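Lelloto Peg & Basket Practice Kit – my notes after a few months with it

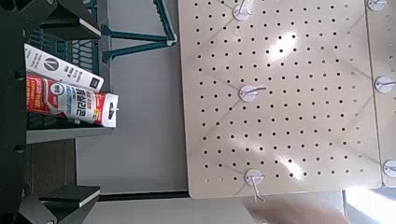 I get asked about this kit more than anything else on the bench, so I've finally written it up properly. I'm Sena Asante, I run the small arm workshop at Brastport, and I bought the first set with my own money before we started stocking it. We now keep it on the shelf alongside the Mulder gripper pads, and I've tried to be fair about both.

What you're buying is a shop display in miniature. You get two pegboard panels, a bag of round white hook fittings with wire prongs, a basket and the feet to stand it all up on a bench. You bring the arm, the gripper and the shopping! I like real retail packs best – blister cards, flat boxes, anything with a punched hole in the header tab – and I'd tell anyone to raid the bathroom cupboard before paying for dummy stock.

Why would you want one? Well, blocks and cups are lovely for a first week, and then your arm gets good at blocks and cups and you learn nothing new. Hanging goods are a different animal. The card bends, the pack swings, the wire is thin and the hole is barely bigger than the wire, and the gripper has to come away without dragging the whole lot with it. My first policy could empty a tray all day long and was utterly hopeless at a toothpaste-sized blister card. I was a bit smug before that and rather quiet after it.

The panels

Two beige boards with rounded corners, which stand side by side with a narrow gap between them. They're stiff enough that a clumsy approach doesn't set them wobbling. The finish is shinier than I'd like. With a lamp in the wrong place you get a bright patch that washes out the holes for a wrist camera, so have a play with your lighting before you record anything you care about. I hung a bit of tracing paper over my lamp and left it at that.

The hooks

The fittings push in by hand and you can move them about in seconds, and that's the bit I love most. I shift mine every few runs so the arm can't just memorise a spot. White discs on beige aren't the strongest contrast in the world, but mine get picked up well enough at working distance. The wires are another matter. They're fine and they vanish against the holes from some angles, so a low-resolution camera will struggle. I did bend two by driving the arm straight into them (my fault, wrong offset) and they went back with pliers.

The basket

Nice and light, and it goes over if you so much as look at it. Some people will hate that. I've come to enjoy it, as stock that has ended up at an odd angle is exactly what I want the arm to cope with. If you need it upright, a strip of double-sided tape does the job.

Grippers

Any two-finger gripper with flat pads should manage. I'd avoid very soft, rounded tips, because they tend to roll a flat card instead of pinching it. The Mulder pads are what I use for most jobs, though they do pick up dust and want a wipe now and then.

Recording with it

My last set was 700 demonstrations and it took me most of July, in between everything else. You can get something watchable with far fewer. I saw the first halfway decent hang after 135, which cheered me up no end. Mix up your packs early – long thin ones, wide ones, one with a floppy tab – as adding them later felt like starting over.

What I'd change

The instruction sheet is one side of paper and the drawing of the feet is wrong (they go on with the lip facing you). I'd also like a matt version of the panels, please, and a few spare wires in the bag.

Price and delivery

The full kit is £127 with both panels. Extra hook fittings are sold separately, and so is the basket if yours meets a sad end under the arm. Orders go out from our Ornolport store, and you can collect from Brastport if you message first so I can put one by.

Last updated 23 January 2026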